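**Serham releases version 4 of its grasp planning software for two-armed robots**

PISTGATE, 9/23/26 – Serham today released version 4 of Doucette, its motion and grasp planning software for robots with two arms. The release adds a new planner for soft objects, a rewritten collision checker and a log viewer that runs in a browser. It is available to all current license holders at no extra charge.

Doucette takes in camera and joint data and produces coordinated paths for both arms. Earlier versions treated every object as rigid. That worked well for boxes, trays and bottles, but customers working with cushions, folded towels and bags often had to write their own grasp rules on top of the planner.

In version 4, the planner keeps a range of possible shapes for each soft object and updates it as new camera data comes in. It picks grasp points that hold up across that range. If the object sags or turns as the jaws close, the arms can adjust without stopping to plan again from the start.

"People asked us for this more than anything else," said Malachy Kinsella, who leads the planning team at Serham. "A cushion leaning on a chair is a hard case. You have a soft thing against another soft thing, the floor is right there, and both grippers need to come in low. The old version would look at that and give up, or it would send one arm the long way around."

The collision checker was rewritten for the same kind of work. It now separates contact that should be avoided from contact that can be allowed, such as a finger brushing upholstery on the way to a grasp. Users set the limits for each surface in a plain text file. Hard surfaces stay off limits by default, and so does the robot's other arm.

Serham tested the release against a library of 2,000 recorded household layouts, which includes living room, bedroom and laundry setups. The company reports that median planning time for a two-arm grasp fell to 131 milliseconds on its reference computer. Results on customer hardware will vary with the number of cameras and the size of the workspace.

The layouts were left cluttered on purpose. Cables, mats, cartons and odd pieces of furniture were kept in, and lighting was not controlled. Glare on tile floors had been a steady source of false obstacles in version 3, and the perception module now checks bright patches against depth readings before passing them to the planner.

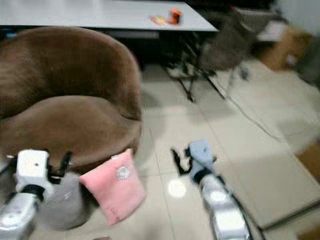
The log viewer replaces the desktop tool that shipped with earlier versions. It shows the planned path, the joint readings and the camera feed on one timeline, and a user can step back to the point where a grasp was rejected and read the reason. Logs from version 3 will open in the new viewer, though the soft object data will be blank.

"Most support calls start with someone asking why the arm didn't go," Kinsella said. "The answer was always in the log, but you had to know where to look. Now it's a line of text next to the video."

Customers upgrading from version 3 will need to convert their workspace files. A conversion script is included and takes around 2 minutes for a typical project. Custom grasp rules will continue to load, and the release notes list the calls that have been renamed.

Support for version 3 will continue through December. Serham also plans to release a connector that month for Ridmont, its scheduling software for sites that run several robots from one task queue.

**Availability**

Doucette version 4 can be downloaded from the Serham customer portal. Evaluation licenses are available on request and include the log viewer and the full sample library. The soft object planner is turned off by default in upgraded projects and can be enabled in the project settings.

**About Serham**

Serham develops planning and perception software for robot arms. The company is based in Pistgate, and its products include Doucette and Ridmont.

**Media contact**

Serham Press Office, Pistgate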